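Gutamville Home & Repair Board > Bathrooms

Curved shower enclosure: rebuild the door or rip the whole thing out?

14 replies | Share

lhapeta
Posted 18 April 2021

We bought a house in September and the upstairs bathroom is the last room we haven't touched. The walls and the door are staying. The shower is the question. It's a curved glass enclosure with a sliding door, and the door drags. You have to lift it a little and push at the same time to get it closed. My mother is moving in with us, she is 78, and she can't do that every morning.

Option one is new rollers and seals. Option two is to take out the enclosure and have a fixed panel put in. The quote from Wihongi for option two was a little over 2,000 and didn't include fixing the wall where the frame comes off. The tile is glued and I don't have any spares.

Wall next to the shower, between the frame and the bathroom door: 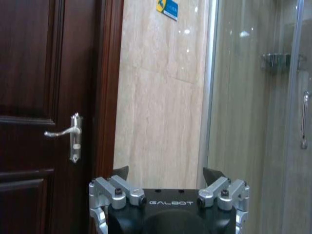 Reply 1: shayne_t

Rollers first. I do a lot of these. When a slider drags it's the bottom rollers most of the time, and a set for that kind of door is $40 or less. Measure the wheel diameter and the distance between the screw holes before you order. The thickness of the glass matters too.

Leave the wall alone if you have no spare tile. Once the frame comes off you'll have screw holes and a line of old silicone, and with a glossy tile like that you won't hide it.

Reply 2: filipa.a

I disagree with Shayne. For someone that age I would get rid of the sliding door completely. We put rollers on ours twice for my father and it was stiff again in a year. The bigger problem for him was the lip of the tray, and new rollers do nothing for that. How high is your step?

Also, the sticker up on the tile should come off with a hair dryer and a plastic scraper. Don't use a razor.

Reply 3: lhapeta

The step is about as high as a house brick laid flat. She manages it now if she has something to hold. The sticker was there when we moved in and I stopped noticing it.

Reply 4: KSinghal

If she needs something to hold, that decides where your money goes. Put in a proper grab bar, screwed through to solid backing. Don't let her use the door handle for it. Those are made for sliding the door and that's all.

Same goes for the wire basket in the corner. My aunt grabbed hers and it came off the wall with the shampoo in it.

What kind of handle is on the door now? Some of the small knobs are hard on arthritic fingers.

Reply 5: lhapeta

It's a chrome C-shaped one, so she can get her fingers behind it. You can see it from the front.
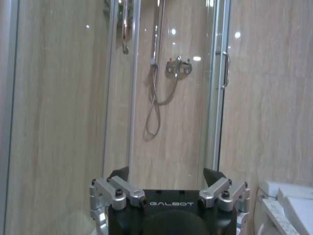
I had the door off its bottom rollers last night to check them and two of the wheels are worn flat on one side. It took me 15 minutes, most of that finding the right screwdriver. I still want the step dealt with at some point, but I'm leaning toward Shayne's way for this year and putting the rest into a grab bar.

Reply 6: shayne_t

Flat wheels will do it. Replace the whole set, top and bottom, even if the top ones look fine. Clean the track while the door is off. White vinegar and an old toothbrush. Don't put grease on it, it collects hair.

Reply 7: filipa.a

Your house, your call. I'd still ask for a second quote with a low tray included. Hisier did ours and they matched the wall well enough with a trim strip over the old screw holes, so the tile isn't a reason to rule it out.

Reply 8: heather_m

Has anyone used Drirska seal on curved glass? The bottom strip on mine keeps popping off at the bend.

Reply 9: shayne_t

Warm it in hot water first and start from the middle of the curve. Cut it a little long and trim it after.

Reply 10: KSinghal

Lindsay, check which way the bathroom door opens too. If it swings in, and she falls against it, you can't get to her. Ours was rehung to open out and it cost us new hinges and one Saturday. With a keyed lock, keep the spare key somewhere outside the room.

Reply 11: lhapeta

It swings in. I hadn't thought about that. The door is heavy, so I'd want a second person for it. I'll order the rollers tonight and call Hisier for a quote on the tray.

Showing 11 of 14 replies | 3 shares

Recent in Bathrooms

Grab bar over tile with no studs behind it
Silicone gone black again after two months
Low shower tray on an upstairs floor, what to ask the plumber
Rehanging a heavy interior door to swing out
Hard water spots on glass, what worked for you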